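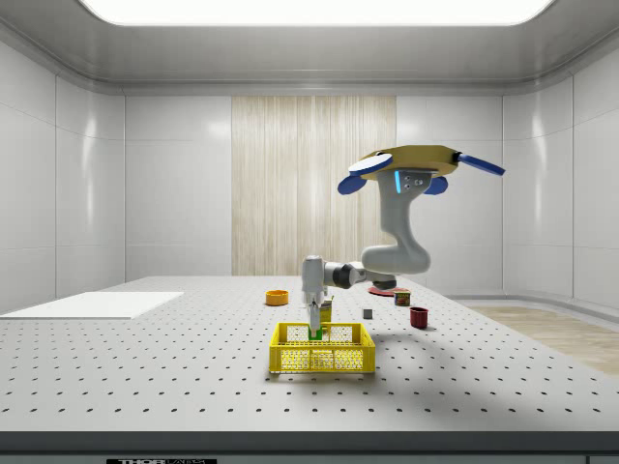

Images: Trolar

Office move, quick update. Kivport lease is signed, we're out of the old building by end of December. Boxes are in the hallway by the copier – take what you need, tape is in the bottom drawer. Label every box with your new room number, not your name. Last time was a mess.

Parking: 51 spaces at the new place, first come. Passes come from the Flerora front desk, bring your plate number. Bikes go round the back, thru the green gate. 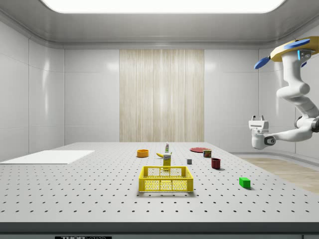 One reader wrote in to ask if the plants are coming too, and who waters them over the break. Yes, they're coming. Watering still open, reply to this email if you can do it.

Phones switch over at 2 p.m. on moving day, expect a gap. Main extension stays 506. Old mail gets forwarded for two months so tell your suppliers soon. Fridge will be emptied, no exeptions.

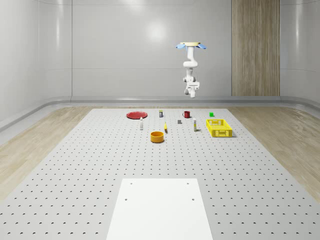

Robot arm above the perforated table.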